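Grirkstead craft fair grows again, with more tables and a longer day

June
By Effie Strachan

What a turnout! The Grirkstead summer craft fair filled the old market hall from end to end this year, with 115 stalls and a line at the door well before the 10 a.m. start. By closing, 377 people had put their names down for a workshop — the most the fair has ever had.

Potters and weavers took the long wall, and the bookbinders were up in the gallery, where Niall Dalgleish kept a crowd happy for most of the afternoon sewing pocket journals. I came home with two of them (the green one is already half full).

Keychains were the thing to collect. Stuffed animals, felt fruit, tiny knitted boots — kids had them clipped to everything by lunch.

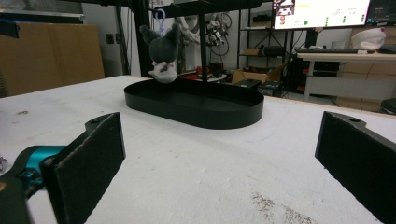
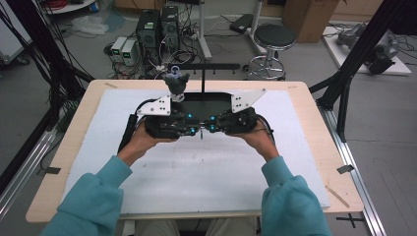

Workshops return in the fall

Wilma Forsyth, who has run the fair for six years, is already planning evening classes in the same hall. Beginners' weaving comes first, followed by toy making with Ross Lennox, whose patterns sold out before noon.

"People kept asking where they could learn this stuff," Forsyth said. "So we'll teach them, and we'll have a great time doing it."

Ticket sales came to 1592, all of it going toward new lights and a proper kiln for the back room. Stall bookings for next summer open in October at the Grirkstead library desk. Bring your own tablecloth, and get there early if you want a spot near the windows!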